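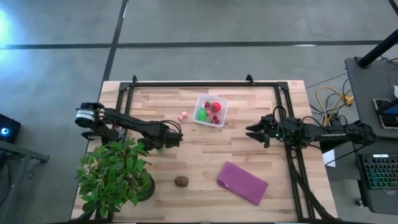
Ernus Play Library lends pretend-food sets to families, preschools and child care centers. The answers in this section cover borrowing, sorting and returning a set. Small pieces should be kept together in an open tub of clear plastic, placed on the table where children can see what is inside. A folded cloth may be laid out beside it as a place mat.

How long may a set be kept?
The loan period is 15 days. It may be renewed 2 times, provided that no other borrower has requested the set.

Are the sets suitable for all ages?
No. Sets with small pieces, such as berries and candies, are not lent for use by children under three.

How should the pieces be sorted before return?
Fruit and vegetables are to be separated from all other items. Cloths should be folded and placed on top of the tub.

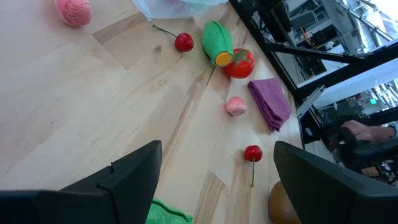
Toy corn, tomato and cherries on the tabletop, with a folded purple cloth.

May the pieces be washed?
Plastic pieces may be washed by hand in warm water with mild soap. They must be dry before they are packed. Fabric items should be returned unwashed.

What happens if a piece is lost?
Please report the loss to Hannelore Mayrhofer at the Nemby desk. Borrowers have 90 days to return a missing piece before a replacement fee is charged.

Last updated November 20, 2020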